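I called Sirkka Väisänen on a rainy morning and she picked up on the first ring, already mid-thought. "Do you know how many people throw out their grandmother's recipe cards?" she said. "Hello, by the way."

Sirkka runs a little letter-and-recipe archive out of the back half of a former shoe store in Pusstead. I first heard of her from my neighbor Nermin Çetinkaya, who had mailed her a tin of her aunt's cards and got back a four-page letter (typed!) asking what on earth "a coffee cup of the good oil" meant. I had to talk to this woman.

She started collecting by accident. She'd bought a kitchen drawer organizer at an estate sale and there were 38 cards stuffed behind it, most of them for cake. "I made one and it was awful," she told me. "Flat as a floor tile. Then I made it again with half the milk and it was the best thing I'd eaten all winter. Whoever wrote it knew to hold back the milk and just never put it down. That's when I got hooked."

The archive now has almost 1,000 cards, plus notebooks, church cookbooks and a stack of envelopes with soup instructions on the back. She sorts by the writer, never by the dish. I asked why and she laughed at me. "If I filed them by dish I'd have a drawer of 400 potato salads and I'd lose my mind. This way I open a folder and there's a person in there. You can see her get tired of parsley."

We got onto handwriting, and then onto money, and then onto her ex-husband, which I've promised to leave out. She does all her scanning at night and will not laminate anything, ever. She got quite heated about laminating! A card from 1,000 miles away arrived sealed in plastic last December and she's still mad.

What about people who never wrote anything down? My own mother cooked by feel, and I told Sirkka I'd tried to get her gumbo out of her for years. "Don't ask for the recipe," she said. "She doesn't have one. Stand next to her and ask what she's looking at. Ask what it smells like when it's wrong. Write that."

I've been doing it since, with my mom on speakerphone, and my notes are a mess, and I've got one whole page that just says "darker than you think, no, darker."

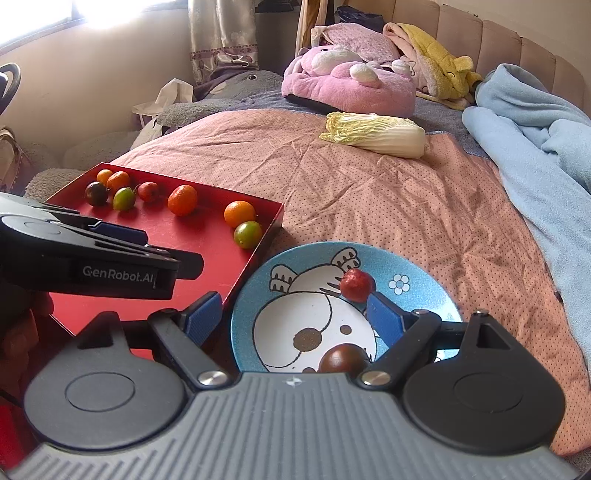 *Ah-rin Heo*

Before we hung up I asked what she was cooking that night. "Toast," she said. "I read about food for nine hours a day. I'm having toast." Then she remembered a plum dumpling card she'd been fighting with, and we were on for another 40 minutes. The trouble was a word that could be "rest" or "roast," and she'd tried it both ways. She likes it roasted. She's pretty sure the writer meant rest.

If you have cards you can't read, she'll take a copy and give it a go. Write your family's names on the back of the copy, please, and leave the laminator at home.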